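Support > Bedding and Soft Furnishings > Washing and Care > Ticket: cream blanket shedding and marking other fabrics

Status: Open, waiting on customer
Raised by: Kelly Prado
Handled by: Gleice Leite, Zunero customer care

Kelly Prado wrote:

Hello there, I hope this has come to the right place, as I was passed over from the shop in Sterkevham where I bought it. It's the plush cream blanket from your autumn range, the one with the rust leaves and the ferns. I do love it, it's the cosiest thing in the house, but I've had it since January and it is still leaving fluff on everything that touches it. My orange floral is the worst. It has dark navy roses on it and every bit of cream fluff shows up on the navy like snow.

I've washed the blanket 2 times so far, both at 40 with ordinary powder and a good glug of softener (my mum swore by softener, so I've never thought twice). After the second wash it seemed worse, if that's possible. Am I doing something wrong, or is it the blanket?

Gleice Leite replied:

Hello Kelly, and thank you for such a clear message. You've come to exactly the right place. I'm sorry about the fluff, I know how maddening it is when you've only just got the bed looking nice.

A new plush blanket will let go of some loose fibre in its first few washes, so I wouldn't give up on it yet. I do have my suspicions about the softener, though. It coats the pile, and the loose bits then cling instead of rinsing away. Could you try the following for me?

1. Take the blanket outside and give it a really good shake.
2. Wash it by itself at 30 on a gentle cycle, with a small amount of liquid detergent and no softener at all.
3. Add a second rinse.
4. Dry it on a line or an airer – no radiator, please, as it makes the pile stiff.
5. Clean the filter on the machine before you wash anything else.

Let me know how you get on, and I'll speak to our fabric team.

Kelly Prado wrote:

Thank you, that's ever so kind. I did the whole lot yesterday and it was on the airer overnight. The filter was a horror, I won't go into it. Softener has been banished to the back of the cupboard, and I've put the blanket back on the bed with the orange one on top. The pink cushion and the green and white pillow have never given me any bother, for what it's worth.

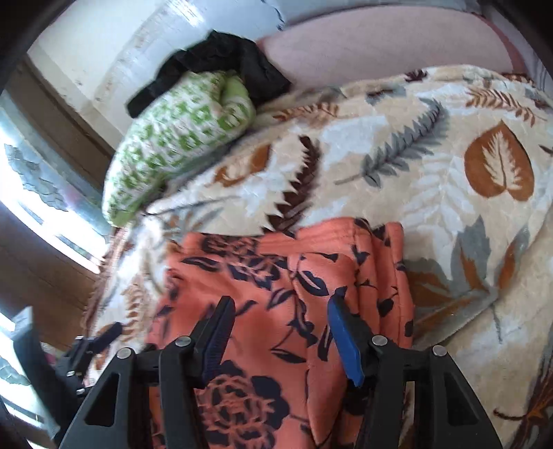

Attachment from customer: orange and navy floral on the cream leaf-print blanket.

Gleice Leite replied:

Lovely, thank you, I can see the rust leaf and the ferns clearly, so I know which print we're talking about. I've passed it to Tomos Watkins in our fabric team along with your wash history.

While he looks into it, could you keep the two apart for 5 nights and then lay the orange one on top again for an evening? Go over the navy parts with a lint roller first, so that anything new is easy to spot. If there's still fluff after that, Tomos will want to see the care label, and we can talk about an exchange.

Kelly Prado wrote:

Will do! Lint roller is on the shopping list. I'll write again once the five nights are up.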